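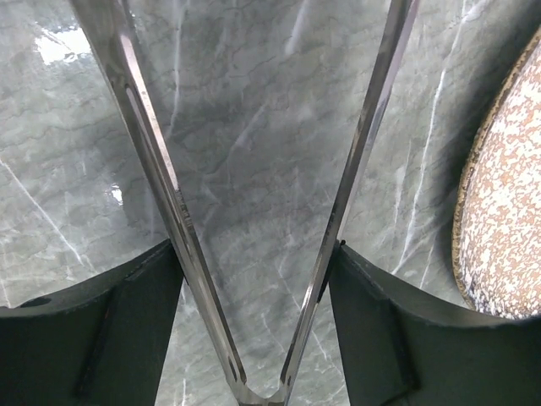
Gripper over the gray marble, round mat or coaster off to the right.

Jul 11, 2022

Second evening with the Parkedex kit and I am completely smitten! I had the arm bolted down before supper, and the wrist camera talked to the laptop on the first try, which has never happened to me with anything I've bought.

The fingers are the best part. They're long, shiny steel, and they look like something out of a kitchen drawer – I keep opening and closing them just to watch. The view from the wrist is good too, although polished stone throws back a bright white patch of glare. I turned the exposure down two steps and wrote the setting inside the manual cover.

Spent an hour on the teaching mode. You push the arm where you want it, press the button, push it somewhere else. I saved 42 positions and threw out most of them (too low, too low, way too low). The round coaster is my target for tomorrow. Flat things worry me, and the Kollbridge review said the same about thin objects, but I want to see for myself.

Gripes so far: the power cable is short, and the manual runs to 288 pages with the index at the front. The software looks like it came out of 1985, but I kind of love it.

The trial lasts until October, so there's no hurry to decide. Need to ask the Sarnthorpe shop what a spare set of fingers costs. Bed now – left the arm parked, laptop charging.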